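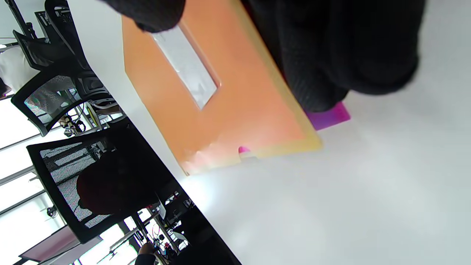
Session 5 is the one I look forward to all term, because your grippers finally have to do something useful! Up to now we've tuned jaws, cursed at servo horns and picked up foam blocks. Tonight we work with flat things, and flat things are hard. A board lying on a smooth white tabletop gives the jaws almost nothing to get under, and if you press on one side, the other side likes to lift or slide. Look at where the black glove is pressing on the orange board, with the magenta card tucked partly underneath. Only a thin strip of the card is exposed, so a gripper coming for it has very little to hold. That strip is our whole subject for the evening.

What you need at your place

Your Feltis gripper from session 4, with the long fingers fitted (the short ones bottom out on the table).
One board and one card from the Grenora box. Any colors, as long as you can tell the two apart.
A knit glove if you have one. Bare hands are fine too.
The printed log sheet, and a pencil that works.

Setting the jaws

Start with the jaws closed and the trigger released. Open them until the gap reads 17 mm on the scale, then check that both fingers move the same distance from the center. If one lags, go back to the linkage screw and give it a quarter turn — no more than that, the plastic threads strip easily. Fingertip pads go on last. The soft gray pads from the Fiore kit grab card beautifully but wear out fast on board edges, so keep a spare pair in your tray.

Exercise A: pulling a covered card

Lay the card down, cover most of it with the board and leave a strip showing. Hold the board with one hand, pressing flat, away from the side you're pulling from. Come in low with the gripper, almost parallel to the table, close on the strip and draw it straight out. Do this 8 times and write down every try, including the bad ones (especially the bad ones, they're the most fun to talk about afterward).

Then switch the order. Card on top, board underneath, same hold. You'll feel the difference right away in the trigger.

Exercise B: using the window

Some of the boards have a rectangular opening cut into them. Try picking up by the inside edge of that opening instead of the outer rim. One finger goes in, one stays out. It feels awkward for the first few tries and then it suddenly feels great. Watch for the board swinging as it leaves the table, and note which way it turns.

A word on shiny surfaces: if your board shows reflections, tilt your wrist camera a few degrees before you start logging. Panagiotis Angelovski lost most of an evening to glare at the Sedongate workshop in May, and his notes on camera angle are in the back of the course binder. Read them, they're short and very good.

For next time

Bring your log sheet and 7 clips you'd be happy to show the group. Anyone with cracked fingers should print replacements before we meet. File version 2 has the thicker root.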